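Settling Time

The test required the water to stand undisturbed for 22 minutes. Wiremu Doolan had written the procedure himself, in August, when he still believed the Kereama supply would be signed off by the end of that month. It ran to four pages. Page one dealt with the cleaning of the table.

He cleaned the table. He used the lint-free cloths from the second drawer and worked from the back edge to the front, overlapping each pass by half the width of the cloth. The procedure did not say what to do about the smell, a faint one like wet slate, which had been in the room since the first samples came down from Ekari.

Kane Waaka read out the steps. This was a requirement for any test with two people present.

"Step nine. Draw the curtain."

Doolan drew the curtain. It gave a dark ground against which suspended matter, if there was any, would show as pale specks.

"Step ten. Place the control."

The control was shop water, bought at the Jomley service station with the rest of the week's supplies. The Kereama sample would follow it on to the same spot, under the same light. Any difference between the two could then be put down to the water.

"We could skip the control," Waaka said. "We've done it every time. It's always clear."

"It is always clear and we always write it down."

Waaka initialled the sheet. He had been at Ternel for 60 days and had initialled, by his own estimate, more paper than in the whole of his previous job. Before that he had fitted pumps. A pump either held its pressure or leaked, and you could tell which by putting your hand on it.

Doolan started the timer and sat down on the low stool, so that his eye was level with the waterline.
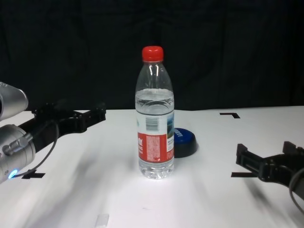
At the four-minute mark he recorded no movement. At eight he recorded the same. Waaka looked at the log for the previous tests and saw that the wording never changed, apart from one entry in which Doolan had written "none" and then corrected it to "none seen".

"What was that one?" he asked.

"Which?"

"The correction."

Doolan kept his eye where it was. "My sister's family drink the Kereama water," he said. "They have drunk it since the bore went in. She asked me whether there was anything in it, and I told her there was none."

The timer ran on. Waaka found that he was breathing through his nose so as not to disturb the air.

"Twelve minutes," he said.

"None seen," said Doolan, and Waaka wrote it down.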